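Section 4: Washing and drying cotton bags and covers

This section is for the Erorby washing machine with the 400 and 600 programmes. The numbers are the spin speeds. Please read section 3 about the water connection before you start the first wash.

4.1 Before the wash

1. Empty the bag and turn it inside out. Sand and crumbs collect in the bottom corners.

2. Look at the seams. If a thread is open, repair it before washing. A small hole in a seam will become longer in the drum.

3. Treat old stains with a little liquid soap and cold water. Leave the soap for some minutes and do not rub hard.

4. Feel along the folded edges with two fingers. Coins and hair pins can hide inside the fold, and they can damage the door seal.
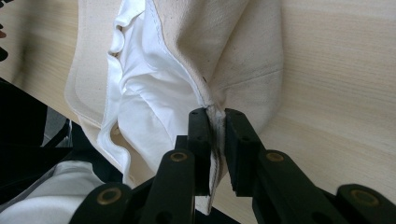 5. Put white and cream fabric together. Dark fabric must be washed alone for the first two times.

6. Close all zips and buttons. Tie long straps in a loose knot, or use the net pocket which came with the machine.

Note: Printed bags can lose some colour. Test a hidden corner with a wet white cloth first.

4.2 Choosing the programme

1. Turn the dial to COTTON LIGHT. The lamp beside the dial becomes green.

2. Press SPIN until the display shows 400 for thin fabric or 600 for canvas. If you are not sure, take 400.

3. Pour the detergent in drawer 2. Do not fill over the line. Too much powder leaves grey marks in the folds, and then you must rinse again.

4. Close the door until you hear the click, and press START. The programme takes 52 minutes. The display counts down, but it may stop for a short time while the water is heating.

Caution: Do not open the door by force when the lamp is red. There can still be hot water in the drum.

Caution: Never use chlorine bleach on cotton with rubber or leather parts.

4.3 After the wash

1. Wait until the lamp goes off, then take the bag out the same day. If it stays in the drum over night it will smell, and the creases are difficult to remove.

2. Untie the straps and shake the bag well. Pull the sides gently in both directions - cotton shrinks more in the length than in the width.

3. Hold the bag up by the strap and let it fall open. Most bags are crumpled at this moment, also after the slow spin. 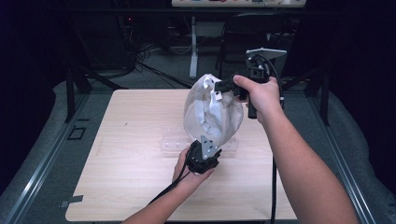 DRYING AND IRONING

1. Hang the bag by the bottom edge, with the opening down. Pegs on the straps leave marks.

2. Keep it away from strong sun. White cotton can become yellow, mostly if some soap is left in it.

3. Iron while the fabric is a little damp. Start with the seams, then the flat sides, and the straps last.

4. Do not iron over a print. Turn the bag inside out, or put a thin cloth between.

Note: A tumble dryer is possible only if the care label allows it. Choose the low heat.

STORING

Fold the bag only when it is completely dry. In a damp cupboard, leave the door open for some hours each week.

If the bag still smells after washing, clean the filter as explained in section 6 and repeat the wash without detergent.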